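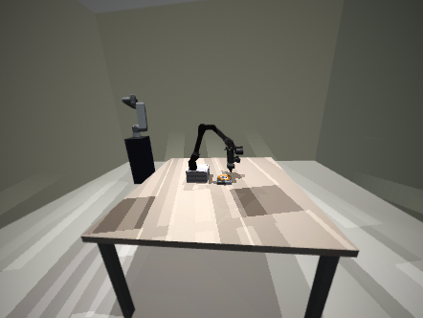
Ticket: Prelteo label printer drops off network after sleep
Status: Resolved
Site: Ginting stockroom
Opened in: January

Reported problem
The printer works in the morning, then goes offline after it has been idle for 20 minutes. Jobs sent from Viteo sit in the queue as "pending". Turning the printer off and on brings it back and the jobs print, sometimes twice.

9:10 a.m.
Checked the cable and the wall port. Link light is on. Swapped the cable anyway - no change.

9:40 a.m.
Printed the network page. The printer was set to get its address automatically. Before sleep the address ended in 49. After a power cycle it ended in 6. The queue in Viteo still pointed to 49.

10:15 a.m.
Reserved the address ending in 49 on the router and restarted the printer. It picked up the right address. Sent 3 test labels, all printed. Left it idle.

11:05 a.m.
Offline again. Address has not changed this time, so there is a second problem. Printer does not answer a ping while asleep.

11:20 a.m.
Contacted Tovard support. They asked for the firmware version and said to turn off Deep Sleep under Power, then Advanced. The regular sleep setting can stay on.

1:30 p.m.
Deep Sleep off. Printer idle for two hours, then printed on the first try at 3:30. No duplicates.

Still to do
Clear the old jobs out of the Viteo queue before the next shift. The setting goes back to default after a firmware update - check it again then.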